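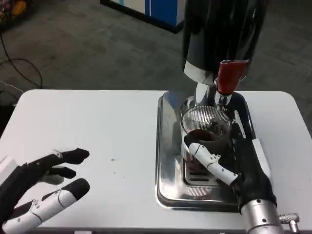
Category: Events / Site visits

Members' visit to the Zuna handling lab

The September visit was to Zuna, where the handling group opened its lab for the afternoon and ran its two-handed drinks task for members. The programme is led by Jianhua Zhong, who gave a short talk before the first run and took questions throughout.

The task is serving a drink from a tap dispenser. The right hand holds a clear ribbed glass under the spout, with the glass on the grate of the steel drip tray. The left is kept clear of the tray with its fingers open until the controller calls for it. Zhong explained that the group chose this task for its contact problems. A glass is smooth and rigid, its weight changes during the fill, and the ribbing near the rim gives the fingertips an uneven surface to hold. The tap is a small lever that needs a short, well-aimed push.

Grip force on the glass is set low at the start and raised in steps as the cup gets heavier. The present controller updates the force target 60 times a second. Members asked whether fill level was measured by vision or by load. Zhong said both are logged, but only load is used to decide when to close the tap, as dark drinks and reflections from polished metal both upset the vision estimate.

The fingers are jointed units, some black and some in white plastic shells with small screws, with black tips. The tips are treated as a consumable. A set is changed after 174 runs, a figure the group reached by plotting slip events against wear. Changing one finger takes 9 minutes, including the zero check. The wrist is bolted and is not normally opened between services.

The second half of the afternoon covered planning. Motion for the two arms is computed together, with a keep-out volume around the dispenser. An earlier version planned each arm separately and lost time whenever one had to wait for the other. The Tkachuk planner replaced it in the spring. Members who attended the Leton open day will remember a similar scheme applied to carton packing.

Questions at the end dealt mostly with cleaning and with spills. The hands are not sealed against liquid, and the group does not claim that they are. A glove is being tried, but it reduces fingertip sensitivity and no decision has been taken.

Slides from the talk can be had from the events desk. Places on the next visit, to Adness, are limited to 2 per member firm.

Related items
Leton open day: notes on carton packing
Adness visit: booking details
Fingertip wear and how to log it
Load sensing at the wrist: a reading list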